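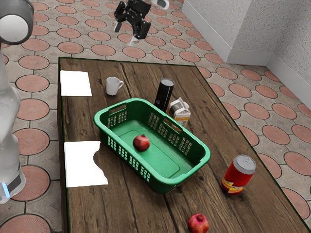 10 March 2023

Woke before the alarm again. Rain on the skylight, so I gave up and made tea at half five. Did the accounts for the allotment while it was still dark. I owe Flirkov for the seed potatoes and two bags of grit, and I still haven't had the refund for the fleece that came torn. Wrote to them a second time. Kept it polite.

Walked down to the plot once it eased off. The path by the Brindbridge side is under water where the ditch has backed up, so I went round by the road. Lost two panes from the cold frame in Tuesday night's wind. One was in the leeks and the other had gone over the fence in one piece. I put it back in with clips and covered the other gap with a bit of old polycarbonate. It will do until May.

The garlic looks well. Sixteen cloves went in and they are all up, which is better than last year. The broad beans are a mess. Something has been along the row and dug at the bottom end, mice I should think, and the ones left are leaning over. I firmed them in and put sticks round. I have more started in tubes at home if it comes to it.

Turned the second heap. The middle had gone well but the outside was still all stalks and cardboard. Found my good hand fork in it, the one I blamed on the shed being left open. The handle has gone black. I've rubbed it down and oiled it and it is by the boiler now.

Home for soup. Knee not good after the digging, so I sat with it up and went through the Mansilla catalogue. I have marked far too much. I want a squash that keeps, and I want to try the flat white onion again because the last lot went soft in the string bags by Christmas. I think I hung them too soon. This time they stay on the rack till the necks are properly thin.

Looked up the rainfall notebook in the afternoon. The total since I started it comes to 3,472 millimetres, if I can trust my own adding. There is a gap where I was in hospital and I have left it as a gap. The gauge wants cleaning, there is green all up the inside.

Sowed the first tomatoes after tea, on the back bedroom sill. Grumska in one tray and the small yellow in the other. The Grumska seed is nearly five years old so I put it in thickly. Labels in pencil, as the pen faded last year and I was giving people the wrong plants right through to summer.

The rain is back on. I ought to ring about the water butt tap tomorrow, it has started dripping again. Cheese on toast and the end of the rhubarb. Bed by ten with the library book, which is due back and which I am not enjoying much.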